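The Long Way Around a Bedsheet
2019-03-24

Cloth is where most grippers go to be humbled. A mug has edges you can count on, a box has corners, but a rag on a bed changes its mind every time you touch it, and I have come to enjoy that more than I probably should.
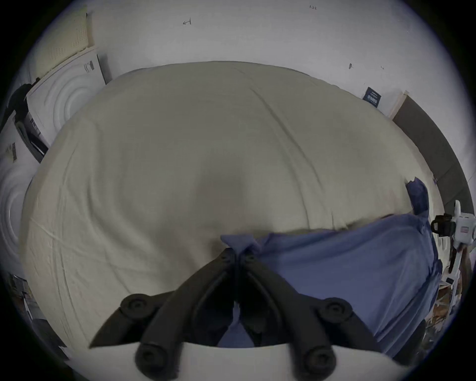
We were trying out two sets of finger pads, the Runden and the Mono, both screwed onto the same kind of hand-held tool. The Runden is softer and grabs a fold sooner. The Mono asks you to come in flat and be patient, and my first 40 tries with it were not pretty!
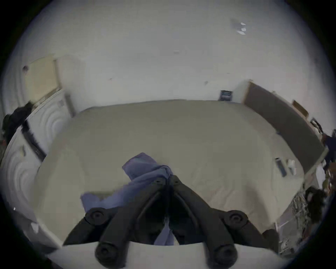
Cloth bunched over the fingers, with a strip hanging through the gap.

Wrists tire before batteries do, which I hadn't expected. By grab 141 I was holding the tool lower on the handle and closing it more gently — and my numbers went up a little.
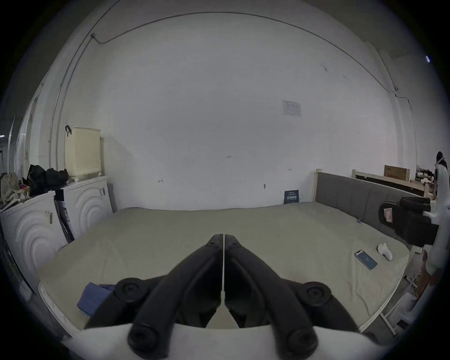 Tibor Balogh thinks the pads matter less than people say, and that he would sooner spend the money on a better wide lens, so the fingertips stay sharp right up to the pinch. He may well be right, though I'd still want the softer pads for corners.

We logged more than 500 grabs over the visit, and the two-person pulls were my favorite by far. You feel the other tool through the fabric, a small tug that tells you to slow down.

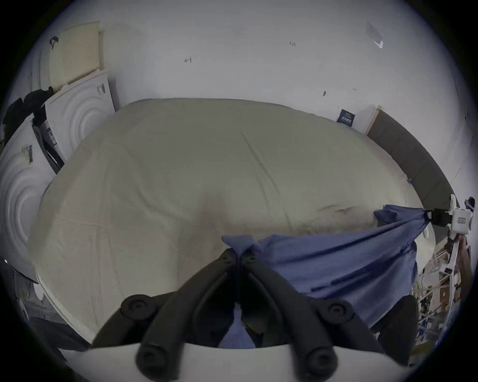

In April we go back with the Peng controller and a stiffer spring, and I'm hoping to start with pillowcases.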